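Thursday, after lunch

Right, writing this down before I forget which run was which. Petrică asked last week whether any of this is getting us closer to a machine that can tidy a workshop bench, and I gave him a grand answer over coffee and have been regretting it ever since. So this is the longer, grumpier version.

The bench task is still the blocks. Everything is in simulation for now, no real timber until the Covton unit gets its shelf space back. I've been calling it "offcuts" in the config because that's what it's standing in for: you finish sawing, there are bits of wood lying at all angles, and somebody has to put them straight so the next person can use the bench. A bored apprentice does it in under a minute with one hand while talking about football. We have now spent most of April on it.

Overnight batch was 1,261 episodes on the Flukitz policy, the one with the longer history window. 685 ended with all the pieces flat and apart, inside the time limit. That's a bit better than half, and a bit better than the old policy, which I was pleased about for as long as it took me to sort the failures.

The failures are nearly all the same thing! When each piece lies flat on its own the arm is fine, it's boring to watch, it goes down, closes, lifts, done. The moment one piece is resting on another it all goes wrong. It picks a grasp as if the piece were level, comes down square, and one finger touches well before the other. Then either the plank skids away or it pivots and takes its neighbour with it. I watched a couple of dozen of these and started wincing before contact.

What a person does, I think (I tried it with the cutting offcuts from the bin by the bandsaw, got some looks), is tip the hand to match the slope without noticing. Or just shove the raised end off whatever it's sitting on and pick it up afterwards. The shove is the bit I'd like. We've got no pushing in the demonstrations at all, everything in there is pick and place, so of course it never pushes. Gebremichael's lot have plenty of pushing data but it's all on flat trays with a lip round the edge. Might still be worth asking. NOTE TO SELF: ask, don't just write "might be worth asking" again like in the last entry.

Things changed this morning:

- wrist tilt limit opened up, it was clamped far tighter than it needed to be, left over from the cup task
- friction on the blocks raised a bit, they were behaving like wet soap
- camera tilt randomisation left ON. Petrică wants it off for the demo clips because it makes everybody seasick, but the policy falls apart without it so it's staying for training
- block standing on end added to the start states, 1 in 5 resets

The standing block is my fault and I'm already not sure about it. It's a realistic thing to find on a bench (people stand offcuts up all the time, heaven knows why) but it's another way to fail, and the arm hasn't learnt to go round things on its way to other things. First short run with it in, the elbow stayed well clear but the fingers clipped the top on the way past and over it went. Counted as a fail, though to be fair it did end up lying flat, so you could argue the job was done. I did argue that. Petrică said no.

About his question, then. Can it do chores yet? My view this week: it can do the part of the chore that was never the annoying part. Picking up a block from a clear spot is what we've been able to do for ages. The chore is the tangle, and the tangle is where the numbers fall over. I would not put this on the Rirkow floor, not even on a quiet shift with someone stood next to it. The someone would have the bench clear before the arm had made up its mind.

I'm less gloomy than that sounds, though. The leaning cases are one sort of failure with one sort of cause, and a policy that tilts its wrist is hardly science fiction. If opening up the limit does nothing I'll be properly gloomy.

Next: 4,000 episodes tonight with the new limits, split so that at least 1,000 start with the plank propped. Disk is nearly full so I'm only saving video for the fails. Somebody please don't reboot the left-hand machine.

Start state for the propped set below, kept so we're all arguing over the same one.

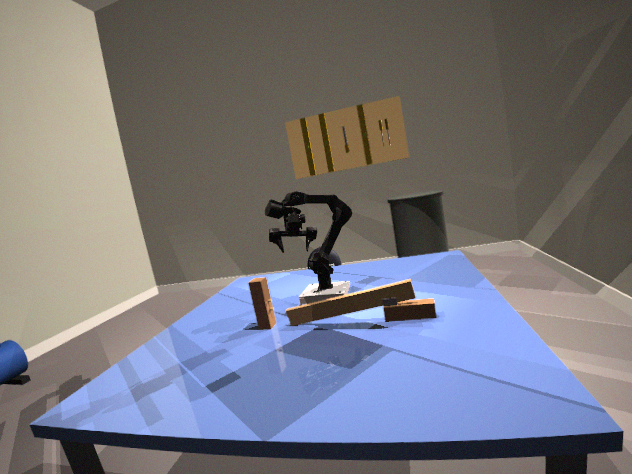
Propped-plank start, short block under the raised end, third block on end at left. Gripper open.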